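3.2 Superfícies de trabalho e hábitos de limpeza
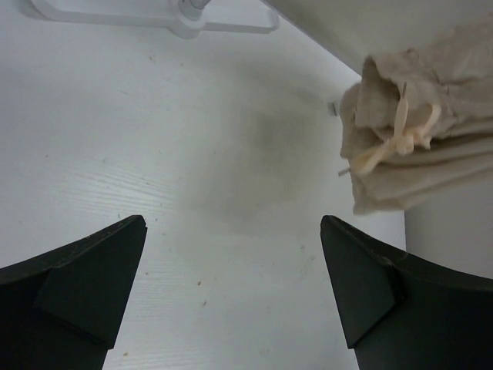

Figura 2. Superfície sem objetos entre as duas pontas escuras.

A limpeza das superfícies foi estudada com 50 trabalhadores da empresa Horkent, durante o mês de fevereiro. Cada participante preencheu um diário de 17 perguntas, segundo o modelo de Chuensuk e Cabrera. A maioria declarou limpar a mesa só no fim do turno – os mais novos também antes da pausa. Não encontrámos relação entre este hábito e a antiguidade no posto. As respostas incompletas foram excluídas da análise.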